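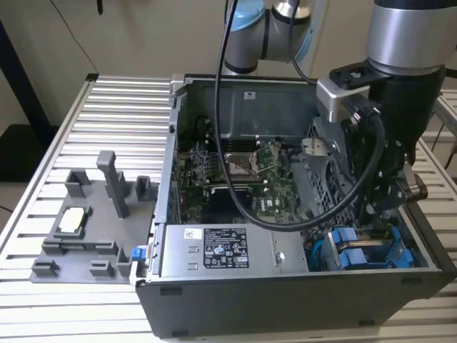 Is an old office tower worth upgrading? Sometimes, and less often than the people selling the parts would like you to think.

I have read the case for it many times. Algirdas Kairys made it again in the June Tasow newsletter: buy a retired desktop, drop in a better processor, add memory, save a fortune. His figure was 89 dollars for the whole job. I'd like to see the receipts.

Start with the processor. A used chip is cheap until you learn which ones the board will accept, and the board makers stopped updating those lists years ago. An open socket with its pins showing is also the easiest thing in a computer to ruin. Bend one and your bargain board is scrap.

Then the cases. Office machines are built for the company that sold them. The air shroud fits one fan layout, the drive caddies fit one bay, and the power supply may well have a plug you won't find at Vondwood or anywhere else. I paid 58 dollars for a replacement supply from Jillis and sent it back.

Kadri Baranauskienė wrote in to say I'm being sour, that her Cozma tower has gone four years on secondhand parts. Good for her. She also owns a shelf of spares and enjoys an evening with a screwdriver.

If you want a hobby, go ahead. If you want a computer, add memory, put in a solid state drive and leave the socket alone.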